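卓上片付け作業 安全点検チェックリスト(コメント付き)
Gallura作業室/5月点検分 記入:スネハ・ミタル 立会:イブサ・グデタ

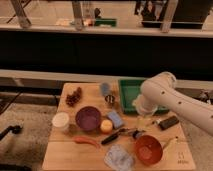 1. 点検の範囲

対象は、卓上に散らばった日用品をアームでつかみ、緑のトレイに移す作業。食器、食品、文具、工具が同じ板の上に混ざった状態を標準とする。食器だけ、文具だけを並べた試験は別紙で扱う。

判定は「良」「条件付き良」「否」「未確認」の四つ。条件付き良の項目は、条件が守られない日は否として扱うこと。前回の用紙では「概ね良」という書き方が混ざっていて、あとで読んだアヤントゥ・クムサさんから判定できないと指摘があった。今回から使わない。

末尾に、この作業を家庭や作業場で機械に任せられるかどうかの所見を付けた。所見は点検の判定とは別のもので、合否には影響しない。

2. 電源投入前

2-1 アーム基部のボルトに緩みがない
判定:良
コメント:合いマークのずれなし。

2-2 ケーブルが可動範囲に入らない
判定:条件付き良
コメント:肘を大きく曲げた姿勢で、ケーブルの余長が机の縁に触れることがある。結束位置を一つ基部寄りに移した。移したあと全姿勢を通していないため、条件は「低速のみ」とする。

2-3 非常停止ボタンに作業者の手が届く
判定:良
コメント:立会者の側にもう一つ置いてある。二つとも押して停止を確認、復帰手順も確認。

2-4 グリッパ指先の摩耗、欠け、汚れ
判定:良
コメント:果物を扱った翌日は必ず拭くこと。糖分が残ると軽いものが指先に付いて離れない。セラマウィット・アンバイェさんの記録では、ティッシュの切れ端を付けたまま次の品物をつかみに行った例が続けて出ている。

2-5 床の通路
判定:条件付き良
コメント:机の左側の床に、黒い取っ手状の器具が置かれたままになることがある。立会者はこちら側から机に近づくので、運転前に棚へ戻す。

2-6 机の板の継ぎ目に段差がない
判定:良
コメント:指でなぞって引っ掛かりなし。薄いものを板に沿って滑らせてつかむ動作があるため、段差が出たらその動作は禁止にする。

3. 卓上の品物

3-1 刃物・先の尖ったもの
判定:条件付き良
コメント:黒い柄の工具を含む。閉じた状態で置くこと。アームは柄と先端を区別してつかみに行く設定だが、柄が暗い色で先が金属光沢の場合、金属側を背景の反射と取り違えることがある。開いた状態では試さない。

3-2 火気・可燃ガスを含むもの
判定:否
コメント:ライターは中身を抜いたものに限るというのが取り決めだが、今回の用品箱のライターには抜いた旨の札が付いていなかった。札のないものは入っているとみなす。把持力の設定を下げても、押し込む場所によってはボタンに当たる。札を付けるまで、ライターを含む配置での運転は不可。
追記(グデタ):用品箱の担当に伝達済み。黒いライターは次回までに確認する。

3-3 食品
判定:条件付き良
コメント:ぶどう、唐辛子など。食べる目的では使わず、試験後に廃棄する。唐辛子を触った指先で他の食品に触れさせない。人が片付ける場合も、触れた手袋は外してから顔に触ること。

3-4 透明な品物
判定:条件付き良
コメント:木の板の上に置いた透明なものは、人の目でも角度によって見落とす。配置した人が用紙に位置を書き、立会者が読み上げてから運転を始める。今回は読み上げを抜かした回が一度あり、その回は記録から外した。

3-5 袋・フィルム類
判定:条件付き良
コメント:ビニール袋は一枚まで。指に巻き込んだ場合は、アームを止めて電源を切ってから手で外す。動作中に端を引っ張らないこと。エスペランサ・サボーさんから、袋の端が他の品物の下に入っていると一緒に引きずるとの報告あり。配置の時点で下敷きにしない。

3-6 重量
判定:良
コメント:一品あたり500 g以下。中身の入った容器は、ふたが閉まっていても量ってから置く。白いふた付き容器は外から中身が分からないため、毎回量る。

3-7 器の重ね置き
判定:未確認
コメント:紫の鉢、橙赤色の鉢とも単独での把持のみ実施。重ねた状態は手順書がまだない。

4. 運転中

4-1 立会者が机から腕一本分以上離れている
判定:良

4-2 トレイの縁との接触
判定:条件付き良
コメント:グリッパがトレイの手前の縁を越えるとき、高さの余裕が小さい。品物を持っていなければ問題ないが、長いものを縦につかむと下端が縁に当たる。持ち替えの動作を入れるか、縁の低いトレイに替える。Srisukに低いものを問い合わせ中。

4-3 アームがトレイの一部を隠す位置での目視
判定:条件付き良
コメント:アームが右から入るので、トレイの右側が見えにくくなる。立会者は左手前に立つ。4-1の距離を守ると手前の端が見づらいとの意見があったが、距離を優先する。

4-4 落下時の動作
判定:良
コメント:落としたことを検知すると、その場で停止して指示を待つ。以前の設定ではそのまま拾い直しに行っていた。床に落ちたものは、停止を確認してから人が拾う。

4-5 異常停止の記録
判定:良
コメント:今期の停止は33件、すべてに理由が記入されている。多いのは袋の巻き込みと、トレイの縁への接触。理由欄に「不明」とだけ書かれたものは差し戻して書き直してもらった。

4-6 運転中の声かけ
判定:条件付き良
コメント:「止めて」と「待って」が混在している。停止を求めるときは「止めて」に統一。「待って」と聞いて操作者が速度を落としただけの例があった。

5. 終了後

5-1 アームを退避位置に戻し、ブレーキを確認
判定:良

5-2 食品の廃棄、板の拭き取り
判定:否
コメント:16時の点検時、板に果汁の跡が残っていた。拭いた人の署名欄も空欄。その場で拭き、クムサさんに署名欄の位置を用紙の一番上に移してもらった。

5-3 用品箱への返却
判定:条件付き良
コメント:小さなふたの類がよく足りなくなる。暗い色の小物は床のカーペットに落ちると見つけにくい。返却時に一覧と照らすこと。

5-4 記録の保存
判定:良
コメント:Esisの共有領域に保存。失敗した回も消さずに残す。

6. 所見:この作業を機械に任せられるか

今期、品物一つをつかんでトレイに移す動作を1,888回行い、成功は1,513回だった。成功の定義は、品物がトレイの中にあり、他の品物を動かさず、人が手を出していないこと。スポンジや鉢のような形のはっきりしたものは安定している。残りの大半は、透明なもの、袋、板に貼り付くように寝た細い棒状のものに偏っている。

人なら数分かからずに済む量の片付けである。アームは一つずつ処理し、迷うと止まる。速さだけを比べれば、家庭で使う理由は今のところない。夜間に無人で動かしておけば遅くてもよいという意見がミーティングで出たが、3-2と3-5の項目がある限り、無人での運転は認められないと考える。

判断の問題も残っている。緑のトレイに全部入れるという指示であれば、ぶどうも工具も同じトレイに入る。家庭の台所でそれをされると困る。何をどこに戻すかは家ごとに違い、食品なのか廃棄するものなのかも、見ただけでは決められないことが多い。Closardの仕分け表を読み込ませた試験では、表にある品物は正しく分けたが、表にない品物は一番近い名前の場所に入れた。分からないときは手を付けずに残す設定のほうが安全である。

作業場での使い道はもう少し近い。品物の種類が決まっていて、置き場も決まっている工具の返却なら、柄の向きを揃えるところまで含めて任せられる見込みがある。ただし刃の開いた工具は除く。アンバイェさんは、終業後の作業台の片付けに限って試したいと言っている。反対はしないが、最初の一か月は立会者を付けること。

食器については意見が割れた。サボーさんは、鉢やカップを流しまで運ぶ程度なら使えると見ている。私は、机の上で空の器を移せることと、汁の残った器を傾けずに運べることは別の試験だと考えていて、後者は一度も行っていない。家庭向けの資料に「食器の片付けに対応」と書くのは、その試験のあとにしてほしい。

結論として、人が横に立って見ている条件での卓上片付けは継続してよい。家庭での単独使用は不可。作業場での限定使用は、次の点検で改めて判定する。

7. 次回までの処置

・ライターの中身の確認と札付け(グデタ)
・ケーブル余長の全姿勢確認。終わるまで低速運転(ミタル)
・低縁トレイの手配、回答待ち(クムサ)
・重ねた器の手順書、案でよい(サボー)
・指先の拭き取り記録を用紙に追加(アンバイェ)
・「止めて」の統一を操作者全員に伝える(ミタル)

処置が済んだら日付ではなく署名を入れること。署名のないものは未処置として次回に繰り越す。

立会者コメント(グデタ):
5-2の拭き取りは、終了直後に次の組が入る日ほど抜けやすい。組の間を少し空けてもらえれば済む話なので、予定表のほうも見直してほしい。3-4の読み上げは面倒だという声もあるが、自分が配置した透明の品物を見失ったことがあり、続けるべきだと思う。

関連する項目
・グリッパ指先の清掃手順
・卓上片付け作業 配置記入用紙
・透明物・袋類の把持試験 中間記録
・作業台の工具返却 試行計画(案)
・異常停止の理由欄の書き方

このページを印刷する | メールで送る

お問い合わせ:Gallura作業室 点検担当 | © Gallura 無断転載を禁じます | ページの先頭へ戻る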